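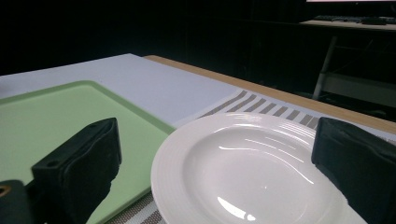
Marcela Ševčík would like us to settle the placemat question before the fall suppers start. She wrote in after the April issue to say that she had been laying tables at Doležal House for years without mats, that the tables had survived, and that every mat was one more thing to wipe at ten at night. Could we please say in the newsletter whether they are required or not?

They are required on the long tables in the front room, and optional in the back room. The front tables were refinished over the winter and the new finish marks easily. Two of them already have pale rings near the window end. The back room tables have a hard top and can take a bare plate.

Since we are on the subject, these are the rest of the table notes for the season. They replace the sheet taped inside the pantry door, which still mentions the old cupboards.

Plates. The Rarner dinner plates are on the lower shelves, stacked no higher than 8. Please keep to that, as the stacks at the last supper were leaning. The wide-rimmed plates are for pasta and stews. They go out for the main course only and should be carried by the rim with a cloth if they have been in the warmer. Odd plates that match nothing are on the top shelf and can be used in the kitchen, but not on the tables.

Ottilie Schwaiger finished the count of the dishes in July. We have 332 pieces, including saucers and the small bowls. This is enough for the September supper without borrowing. If you break something, write it on the card by the sink so that the count stays right. You don't need to replace it.

Placemats. Woven mats go in the left-hand drawers, flat. Please don't roll them. Rolled mats curl at the corners and a glass set on a curled corner will tip. Crumbs can be shaken off outside the back door. Mats with sauce on them go in the blue bag for washing, in cold water, and they are hung over the rail to dry. The dryer shrinks them and we have lost several that way.

A mat should sit a thumb's width back from the edge of the table. With trays on the table as well, it is fine for a tray to overlap a mat. There isn't room in the front room to do it any other way once everyone has a chair.

Trays. The trays with a raised edge are for bread, cut fruit and anything that rolls or drips. The flat ones without an edge are for clearing cups only. Amarachi Ogundipe has asked that wet glasses not be left upside down on the trays overnight, as they leave marks that take a lot of rubbing to get off. There is a rack for glasses next to the Omero dishwasher, and it holds more than it looks like it does.

Please also check trays for cutlery before they are scraped. A serving spoon and a good knife went out with the peelings in June.

Laying and clearing. Tables are laid from four o'clock. Mats first, then plates, then cutlery and glasses. We lay for the number on the list plus 2, and anyone who comes without signing up is seated at the end of the second table. Clearing starts when the last plate at a table is finished, so please wait for slow eaters. Dessert dishes stay in the kitchen until then.

The next supper is Saturday, September 13. The sign-up list is in the hall, and Zuzana Vaněk is taking names by phone for anyone who can't get in. We are short of people for drying up. Two hours is all we ask, and you get your supper first.

To return to the letter, Marcela is right that wiping mats late at night is a nuisance. From now on they can be left stacked by the sink and will be done on Sunday morning.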